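News from the Gripper Bench

Plokerberg, 2019-12-18

Since September our small group at Plokerberg compares two sets of fingers for the table setting task. The first set comes from Wullalico and is rather stiff. The second one is made by Rotus, with a softer pad at the tip. Both fit on the same arms, so we can change them in 15 minutes if the screws are not stuck.

Cups were easy for both sets. Plates gave us much more trouble. A plate has only its thin rim to hold, and when the fingers close a little too low, it turns in the grip and arrives at the table at a wrong angle. Henrike Rothe has now written a new approach move for the controller, where the wrist is rotated before the fingers close. With this move the Rotus set lost 16 plates in 1,000 grasps. The Wullalico set will get its own 1,000 in the new year, and until then we do not want to name a winner.

Forks and spoons are still placed by hand. Bernd Ostermann thinks the fingertips are too thick for a flat handle on a flat table, and he would like to grind one pair down to test it. We have spare pairs, so why not.

One place setting with the orange dishes is laid at the left of the table, and the right arm has the teal plate by its rim. The left gripper is free.
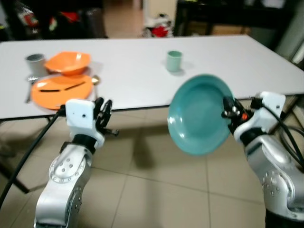
Cable holders

The new cable holders from Voß were delivered last week. Please do not mount them before Bernd has checked the full reach of both arms. The old ones stay in the drawer under the controller.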